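# Citadine Udis 1.0 : trous à l'accélération entre 18 et 19 km/h en seconde

**nurk_1227** – 28 janvier 2019

Bonjour à tous,

Udis 1.0 trois cylindres, boîte manuelle cinq rapports, achetée neuve en septembre. Depuis peu, à froid, la voiture broute en seconde dès que je reprends un filet de gaz à très basse vitesse. Aucun voyant allumé. En troisième et au-delà, rien à signaler. Le concessionnaire de Cullham a branché la valise et n'a relevé aucun défaut mémorisé. Il propose de remplacer le boîtier papillon, hors garantie selon lui. Qu'en pensez-vous ?

**segment_B**

Refuse. Pas de code, pas de remplacement. Un boîtier papillon défectueux laisse presque toujours une trace (écart entre les deux pistes du capteur de position). Demande plutôt la version du logiciel moteur. Les premières séries sont sorties avec une cartographie trop pauvre en dessous de 1227 tr/min.

**aasen_diesel**

Pas d'accord avec segment_B. Le mien ne remontait aucun code et c'était bien le papillon, encrassé par les vapeurs d'huile. Un nettoyage a suffi, sans pièce neuve. Il faut ensuite refaire l'apprentissage des butées : contact mis, moteur arrêté, ne pas toucher la pédale.

**segment_B**

Un papillon encrassé au bout de quatre mois ? Sur un moteur à injection indirecte, j'ai du mal à y croire. Quel kilométrage avait le tien ?

**aasen_diesel**

109 000. D'accord, le cas est différent. Le symptôme reste identique.

**nurk_1227**

Je n'ai pas le numéro de version sous la main, je le demanderai. Je lis les paramètres sur le téléphone, avec un adaptateur OBD Nurkgate. 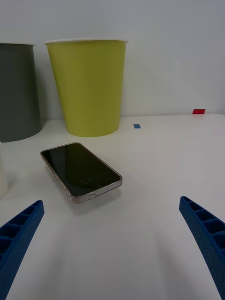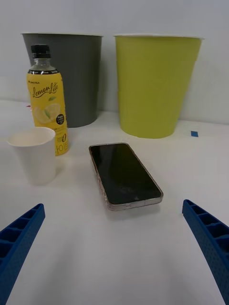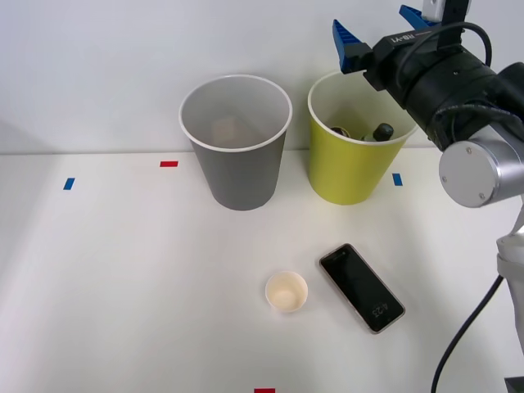

Pour les valeurs : au ralenti à chaud, correction de richesse court terme à +3 %, long terme à +18 %. La pression du collecteur me semble normale. Je n'ai pas encore fait de relevé en roulant.

**segment_B**

+18 % en long terme au ralenti, c'est trop. Le calculateur enrichit pour compenser. Refais la lecture à 2500 tr/min stabilisés : si la correction retombe vers zéro, cherche une prise d'air en aval du papillon – joint de collecteur, durite du servofrein, purge du canister.

**cullham_garage**

Attention aux adaptateurs bon marché, certains arrondissent ou décalent les valeurs. Avant de démonter quoi que ce soit, comparer avec la valise du réseau. Pour le reste, je rejoins segment_B sur la prise d'air. Un test à la fumée prend peu de temps et tranche la question.

**aasen_diesel**

Le papillon encrassé n'est pas exclu pour autant. Le test à la fumée ne le montrera pas.

**nurk_1227**

Relevé fait à 2500 tr/min : long terme à +4 %. Je demande le test à la fumée au concessionnaire et je laisse le papillon en place jusque-là. La version logicielle suivra dans le même message.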